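News from the Toy Library

What a lovely few weeks it has been, and thank you to everyone who came along to the October swap morning, even those of you who only popped in for a cup of tea and went home with a bag of jigsaws! We now have 87 families on the books, which is more than I ever dared hope for when Jurgita Koppel and I started out with 34 toys in her garage.
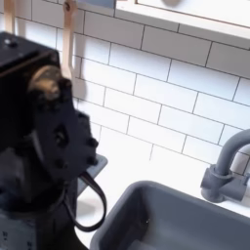 At the sink end of the play kitchen.

Pretend cooking is still what the little ones ask for most, and Ikechukwu Aliyu has kindly offered to sort the play food into proper borrowing bags — fruit in one, bread and cakes in another, and so on. If you have a stray felt tomato at home, do please send it back.

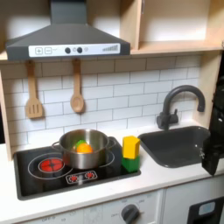 Borrowing stays at three weeks, and you may renew once by ringing Aurelia Tănase. Could I also ask that puzzles are made up once before they come back? It saves such a lot of hunting under sofas later on. Our next story morning will be led by Renzo Vitale, who is bringing his accordion, and younger brothers and sisters are very welcome too.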